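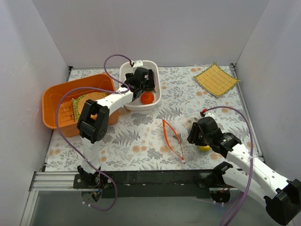 Giving up the car

Jan 4, 2019

We sold the car in April and I said I would write something once we had been without it for a good stretch. A few people have asked how it is going, mostly people who are thinking of doing the same, so I will put down what I can remember.

The car was 12 years old and had started to cost us money. The exhaust went first, then a rear spring, and then the garage in Clutport rang to say the test had turned up rust near one of the back wheels. Tae-yang wanted to mend it. I wanted to see what would happen if we didn't. We argued for a week and then a man from two streets over offered us cash for it as it stood, and that settled things.

The first month was easier than I had thought it would be. The weather was dry and I walked to work most mornings, which takes me almost 20 minutes if I cut behind the school. I had driven it for years. Parking at the other end used to eat up most of the time I saved, so I get in only a little later than before.

The supermarket was the hard part. We used to do one big shop and fill the boot. You can't do that on foot, and the number 9 bus stops on the wrong side of the main road with a long wait at the crossing. I bought a shopping trolley, the upright sort on two wheels, and felt silly with it for the first couple of trips. It carries more than it looks as if it should. Potatoes and tins go at the bottom, bread on top, and milk upright in the corner with a tea towel wedged beside it. Now we do two smaller shops a week and throw away a lot less salad.

The bus itself is mixed. In the morning it is fine. After six it turns up when it likes, and the last one back from Clutport is too early for the cinema unless the film is short. We have missed it once and paid for a taxi, and once Han-gyeol Choo from the allotments saw us at the stop and gave us a lift. I do notice that we now depend on other people's cars a bit, and I don't much like asking. I try to pay it back in beans and courgettes when there are any.

Hospital appointments are the other thing. My mother's clinic is on the far side of town and needs a change of bus with a walk up a steep hill between the two stops. She can't manage that, so we take taxis both ways. I keep the receipts in the kitchen drawer. Even with those added in, we spent less between April and the new year than we spent on the car in the same months the year before – and that was a year when nothing big broke.

We went away in the summer by train. Tae-yang planned it, with the tickets in one envelope and the times written on the front. We took one rucksack each and left the folding chairs at home, along with the windbreak and the cool box. I missed the cool box. The last leg was a branch line with a guard who came through and told people which end to get off at, and I would have been happy to stay on for another hour.

Winter has been worse. It is dark when I leave and dark when I get back, and in November it rained for what felt like the whole month. I bought proper waterproof trousers, which I should have done in the spring. The lane behind the school floods at the low end, so on wet days I go round by the road and it takes longer. Shoes dry slowly in our hall. I stuff them with newspaper from next door.

We have talked about hiring a car for a weekend now and then. There is a depot near the station and the price is not bad if you book early, but you have to get it back by noon on the second day and we haven't yet had a reason that was good enough. Tae-yang would like to see his aunt, who lives nowhere near a station, so it may be that.

The parking space outside the house is still there, of course. Next door's son uses it when he visits. I am going to ask the council if the permit can be refunded for the part we didn't use, and I will add a note here when they reply.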